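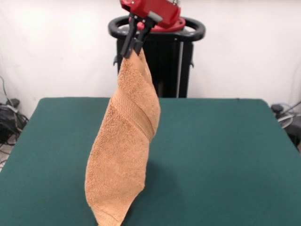

Terrycloth towel, held at an upper corner.

August
By the Brellano Documentation Office

This site uses cookies to remember your language and region. Accept | Manage settings

Section 4. Setting the Grilmont Wall Clock to Time

The clock must be mounted and leveled before this section is begun. Owners of the Coste movement should follow the same steps, except where a note states otherwise.

1. Open the glass door and confirm that the pendulum hangs freely.

2. Insert the winding key in the right-hand opening and turn it clockwise until firm resistance is felt. Repeat for the left-hand opening, which powers the strike.

CAUTION: Do not release the key during a turn. Let it come to rest against the click first.

3. Move the minute hand forward to the correct time, pausing at each hour and half hour until the strike has finished.

NOTE: On the Coste movement the strike corrects itself within 90 minutes. No pause is needed.

4. Draw the pendulum gently to one side and release it. The beat should be even. If it is not, return to Section 3 and adjust the level of the case.
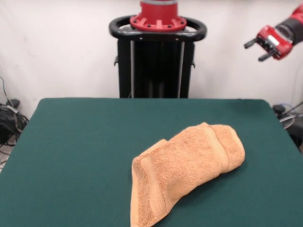 Issue 4, page 90

5. Allow the clock to run for a full day, then compare it with a reliable time signal at the same hour — noon is convenient.

6. If the clock is slow, raise the pendulum bob by turning the rating nut to the right. If it is fast, turn the nut to the left. Make one full turn at most, then wait another day.

CAUTION: Never turn the hour hand by itself, and never move either hand backward past twelve.

A new movement may change its rate during the first 3,000 hours of running. Small adjustments in this period are normal and are not covered by the warranty.

To register the clock, enter the serial number at the Finditgate owner desk. Cases numbered below 2,013 were supplied with the older key — see Appendix B before ordering a replacement.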